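Buy the hours before you buy the arms

Our trust at Lusgate is putting together its equipment plan again, and from April the surgical robot will be at the top of the list. I have sat on the theatre side of two such purchases. I think we plan for them the wrong way round.

The discussion always starts with the machine. Trollov has one price, Seol has another, and a good deal of time goes on comparing the two. Instruments, drapes, thread and training come later, in a line marked 'other'. In the last plan that line was 207 words long. The section on the machine ran to 125 pages.

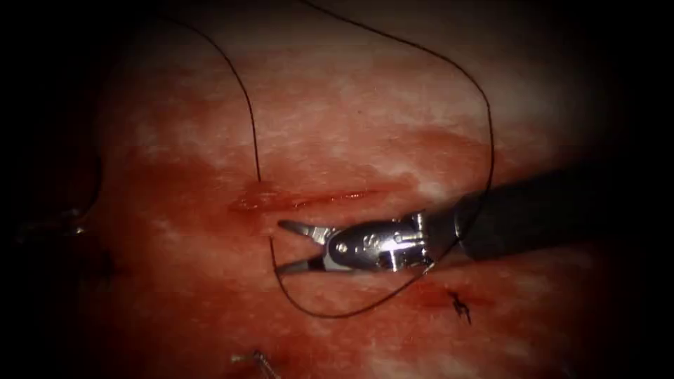

A surgeon who has tied knots by hand for years still has to learn to do it through a console, and that takes practice time on tissue. Practice time uses up instruments. Many of them have a fixed number of uses, after which they are thrown away whether they look worn or not. A department that budgets only for patients will find its trainees waiting for whatever is left.

I would put the practice sessions in the plan first, by name and by hour, and work out from those how many instruments we need. Only then would I ask which system we can afford to run. It may be the cheaper one – or it may be the dearer one with cheaper instruments.

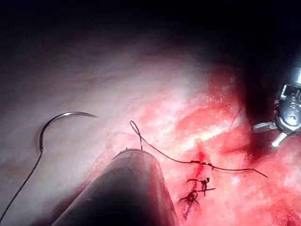
Curved needle, black thread and two tied knots along the incision.

Suturing is the part I would protect. It is slow to learn, and on a tight budget it is the first thing to be cut back, as it brings in no income and clears no waiting list. When we bought from Priltent, the supplier's course covered setting up and docking very well. Stitching was left to us. We had 2603 pounds in the training fund to cover it, and the money was gone before the second group had started.

Suppliers will say that training can be added later. It can, at a later price, when the contract is signed and we have nothing left to bargain with. I would rather have a smaller service with people properly trained than a second console standing idle on a Monday morning.

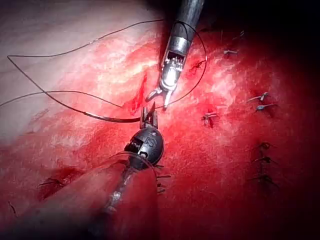 What I would ask for in the next plan

A costed line for practice instruments, needles and thread, for every year of the contract. Protected console hours for trainees, agreed with the theatre managers before any order goes in. A price for replacement instruments fixed at the start.

If the total is then too high, we should wait a year and keep the old list going.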